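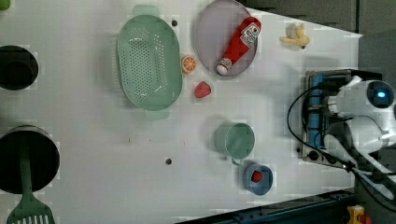
Vignesh Thevarさんから先月号に返信をもらいました。ままごとの食べものって、どこまで増やしたら「もう十分」なんでしょうね、うちは箱がふたつ目に入りました、とのこと。いやもう、読んだ瞬間に声が出ましたよ。うちもです! ふたつ目どころか、ふたつ目のふたが閉まらなくなって、ふたを外して別の場所に置いて、そのふたがどこかへ行った、というところまで来ています。

そんなわけで今月は、ままごと道具の整理の話を書きます。2020年5月、家にいる時間がたっぷりあって、片づけの話をするにはちょうどいいといえばちょうどいい。ただ先に白状しておくと、きれいに片づいた話にはなりません。途中で遊びはじめてしまったので。

トップ > 暮らしの便り > おもちゃと道具 > ままごと台所
この記事を読む時間：11分

まず、全部出しました。片づけの本にはたいてい「全部出す」と書いてあって、わたしはあれがずっと苦手だったんです。全部出したら全部しまわないといけないでしょう。夕方になって床一面にものが広がっているあの心細さといったら。でも今回は範囲をままごと道具だけに絞って、しかも床ではなく白い台の上に出すことにしました。床に出すと踏みます。プラスチックのいちごを裸足で踏んだことのある方ならわかってもらえると思うんですが、あれは声が出ません。痛すぎて。

台に出してみて最初に思ったのは、うちのままごとは果物ばっかりだなということでした。半分に切ったオレンジ、いちご、皮をむいたバナナ、それから青い小さな器に入れたラズベリー。主食がない! パンもごはんもない! 以前は食パンが一枚あったはずなんですが、去年の引っ越しからこっち、一度も見ていません。子どもに「今日のごはんなあに」と聞くと「くだもの」と返ってくるのは、好みの問題だと思っていたんですが、在庫の問題でした。

そこにケチャップです。赤いボトルに白いキャップの、あれです。果物しかない食卓にケチャップが一本。この子の役どころがずっと不思議だったんですけど、子どもにとってはケチャップがいちばんえらいんですね。いちごにもかけるし、バナナにもかけるし、わたしの膝にもかける。かける動作が楽しいみたいです。オレンジは切ってしまえばおしまい(うちのは最初から切れていますし)、でもケチャップは何回でもかけられる。整理するときに「本物の献立に合うかどうか」で分けようとしていたわたしは、ここで早々に考えを改めました。

で、今回の分けかたです。種類で分けるのをやめて、「手がすること」で分けました。のせる、すくう、まぜる、かける、のむ。たとえば皿はのせる。緑のフライ返しは、すくう、ときどきまぜる。マグはのむ。水切りは……これが悩むんです。うちのはミントグリーンの楕円形で、底に小さな穴がたくさんあいているもので、大人の感覚では「洗う」か「水を切る」なんですけど、子どもはここに果物を全部入れて運ぶんですよ。つまり、かご。かごとして優秀なんです、持ち手が両側にあるから。だから「はこぶ」という組を新しく作って、水切りはそこのリーダーになりました。今のところ組員はいません。

黒いお鍋ふたつは「まぜる」に入れました。お鍋って、ままごとの中でも場所をとるほうの代表で、正直いちばん困っていたんです。でもフライ返しがいっしょにいないと遊びが始まらないし、フライ返しだけあってもお鍋がないと締まらない。それならもう最初から一組にしておけばいいじゃないかと、フライ返しの定位置はお鍋ということにしました。柄をお鍋に渡しておけば、子どもにも「ここだよ」が伝わります。引き出しに一本ずつ寝かせるより、こっちのほうがずっと続きそうです。

そういえば、色の話も少し。うちの道具は、水切りとマグがミントグリーン、お皿がラベンダーがかった灰色で、器が青。わざわざそろえたつもりはないんです。水切りは隣町のTuteckという雑貨屋さんで買ったもので、マグはそのときレジの横にあって、つい。お皿は姉の家から流れてきました。それでもこうやってひとところに出すと、寒色の器のまわりに赤や黄色の食べものが並ぶことになって、なかなかおいしそうに見えるんですよね。食器が派手だと食べものが負けるよ、と姉は昔から言っていて、それは本物の食卓の話だったはずですが、ままごとにも通用しました。姉にはまだ言っていません。

さて、いちばん時間がかかったのは、増やさない決心のほうです。先月、Soltaniの通販で木のパンのセットを見つけてしまって。食パンとロールパンと、名前のわからない平たいのが入って436円。送料が546円。送料のほうが高い! この逆転のおかげで注文ボタンの前で踏みとどまれたようなものです。これが送料無料だったら、いまごろ箱はみっつ目に入っていたと思います。画面を閉じたあと、しばらく悔しくてもう一回開きました。閉じました。

パンについては、結局、段ボールを切って作りました。四角く切って、角をはさみで丸くして、耳のところを茶色のクレヨンで塗っただけ。工作が得意な方なら吹き出すような出来ですけど、子どもはたいへん喜んで、すぐにケチャップをかけていました。やっぱりそこなんだ。軽いし、曲がったら作りなおせるし、何より箱のすきまに差し込めるのがいい。厚みのあるおもちゃばかりの中で、平たいものは本当に助かります。

あと、分けているあいだに決めたのが「台に出していいのはひと食卓ぶん」という約束です。お皿が一枚、器がひとつ、飲みものがひとつ、食べものはお好みで。そのくらいが、子どもの手が届いて、わたしの目も届く広さなんだと思います。たくさん出ていると、子どもは遊ぶより並べかえるほうに夢中になるみたいで(それはそれで楽しそうなんですけど)、ごっこ遊びの会話があんまり出てこないんです。少ないと、しゃべる。「これはあついからね」「まだだめよ」って、どこかで聞いた口調で。わたしの口調ですね、はい。

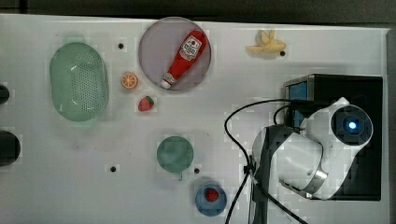

しゃべりはじめたら、こちらはなるべく黙って座っています。お客さん役は忙しいようで暇です。注文をして、待って、出てきたものを食べるふりをして、おいしいですと言う。待っている時間がとにかく長い! あるときなんか、オレンジをお願いしたら「ちょっとおまちください」と言われて、そのまま洗濯ものをたたみ終わりました。戻ったらケチャップだけ出てきて、オレンジは売り切れだそうです。目の前にあるのに。

バナナについても一言書かせてください。うちのバナナは皮がむけた形のもので、皮が外側にひらいているんですね。これがかわいいんですけど、しまうときにひっかかるんですよ。袋に入れるとひっかかる、箱に入れても何かとからむ。まえはこの子のせいで袋の口が閉まらなくて、毎晩ちょっとずつ腹を立てていました。今回、バナナは箱のいちばん上、最後に入れるものと決めました。最後に入れるものが決まっていると、子どもが「バナナいれたらおしまい」と言いながら片づけるようになって、いつのまにか終わりの合図になっています。狙っていません。ひっかかるから最後にしただけです。

箱のことも聞かれそうなので書いておきます。うちはGadlowのふたつき収納箱を使っていました。丈夫で、悪くないんです。ただ、深い。深い箱はとにかく下のほうが見えなくて、小さないちごやラズベリーは底に沈んでいきます。子どもは底のものを取るのに箱をひっくり返しますから、そうすると全部出る。毎日「全部出す」が達成されてしまう。なので深い箱はぬいぐるみにゆずって、ままごとは浅いかごに引っ越しました。みかんを買ったときのかごです。かごは浅いほうがいい、これは今回いちばんの収穫かもしれません。

小さいものだけは、器に入れてからかごに入れています。ラズベリーは青い器の中が定位置。器とセットにしておくと、なくなったときにすぐ気がつくんですよね、器がからっぽだから。前はラズベリーがいないことに何日も気づかなくて、掃除機の中から再会したことがありました。洗いましたよ、もちろん。

洗うといえば、プラスチックのものはぬるま湯に食器用洗剤をちょっとだけ入れて、ざぶざぶやっています。ケチャップのボトルは、うちではキャップのまわりだけ歯ブラシで。ラベルのところはこするとはがれてきそうで怖いので、ふきんで拭いておしまいです。洗うのは子どもも大好きなので任せたいところなんですが、任せると床も洗われます。洗濯する予定のバスタオルを先に敷いておくと、だいぶ気が楽です。乾かすのは水切りに全部あげて、窓のそばへ。このときだけは水切りも「はこぶ」組を休んで、本業に戻っています。

手放したものもあります。割れたティーポットのふたと、何の一部かわからない緑の輪っか。それと、もう遊ばなくなったケーキのセットは、Wonbridgeのおさがり交換会がまた開かれるようになったら持っていくつもりで、紙袋に入れて玄関に置いてあります。次は6月に様子を見て決めるそうです。紙袋、子どもに見つからないように棚の上にのせているんですが、昨日「あのふくろなあに」と指さされました。見えてたか……。交換会までもつか、かなりあやしいです。

Vigneshさん、お返事になっていますでしょうか。どこまで増やしたら十分か、という問いには、わたしは「かごの縁まで」とお答えしておきます。縁から出たら何かひとつ玄関の紙袋へ。とか言いつつ、段ボールのパンは数に入れていません。紙ですから。薄いですから。ずるいですかね。

それから、食べものとお皿の数が合っていないと気になる、というお便りも前に別の方からいただいていて、これはうちも長いこと気にしていたんですが、そろえるのをやめたら楽になりました。お皿が一枚しかないと、かわりばんこになるんです。わたしが食べて、お皿を返して、こんどはくまが食べる。くまのあとにまたわたし。くまのほうが量が多い気がするのは、まあ、いいです。

来月は、このかごをどこに置くかの話をしたいなと思っています。いまは白い台の下に押し込んでいるんですけど、引っぱり出すたびに床をこする音がすごくて、下の階の方に申しわけなくて。フェルトを貼るか、布を敷くか、そもそも棚にのせるか。いい方法をご存じの方、このメールにそのまま返信してください。写真つきも大歓迎です。あ、それと、ままごとのパンを作った方がいたら型紙を見せてほしいです! うちの食パン、どう見ても座布団なので。

関連する記事
・ぬいぐるみの洗いかた、乾かしかた
・クレヨンの箱がこわれたときの入れもの
・おさがりを気持ちよく渡すための紙袋
・段ボールで作るパン屋さんの看板

最近の便り
・玄関の棚を一段あけました
・みかんのかご、その後
・雨の日のお店屋さんごっこ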